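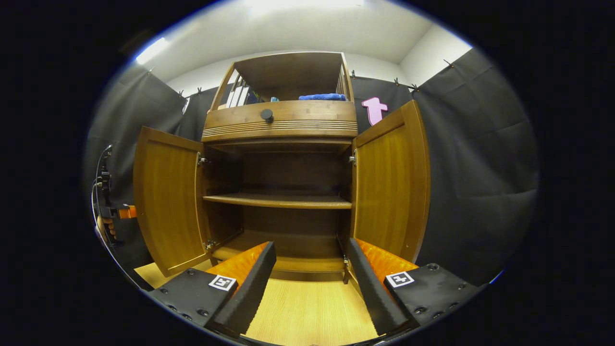

4.3 Cupboard door task, Illard two-finger tool

Doors and shelves remain slow work for a machine. The Oddale routine handles hinged doors only — it does not load shelves.

1. Stand the cabinet where both doors can swing fully.
2. Leave the shelf inside clear.
3. Open and close each door by hand.
4. Run the routine 20 times per door.
5. Log every missed grasp.

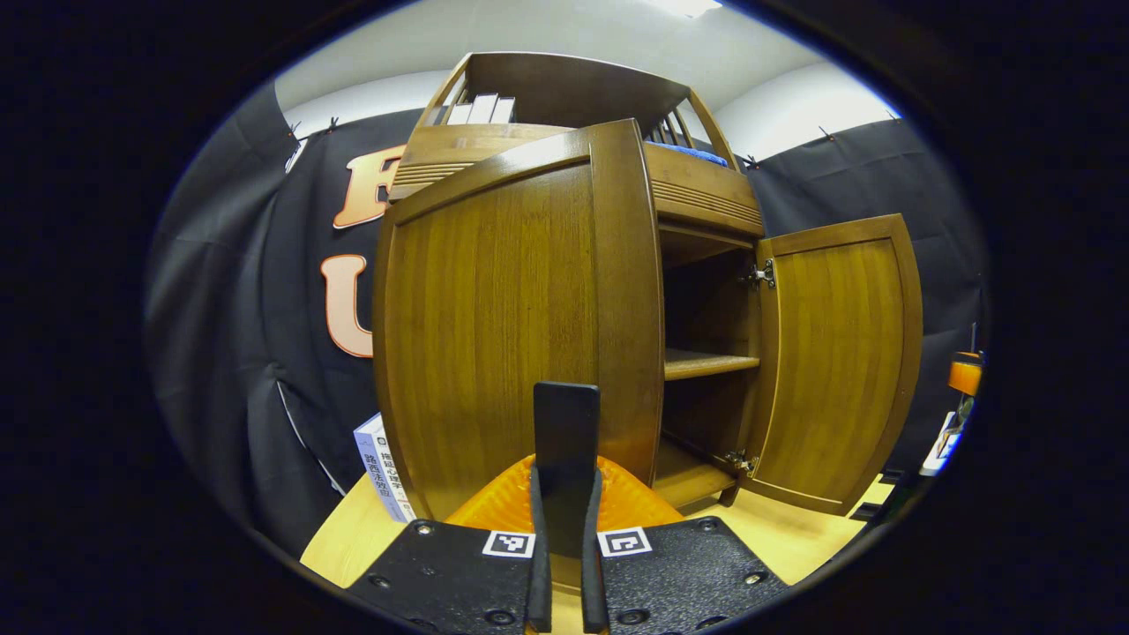 Fig. 2. Right door open, left door closed.

Note: a pass here does not cover drawers.

Caution: keep fingers away from the hinges during a run.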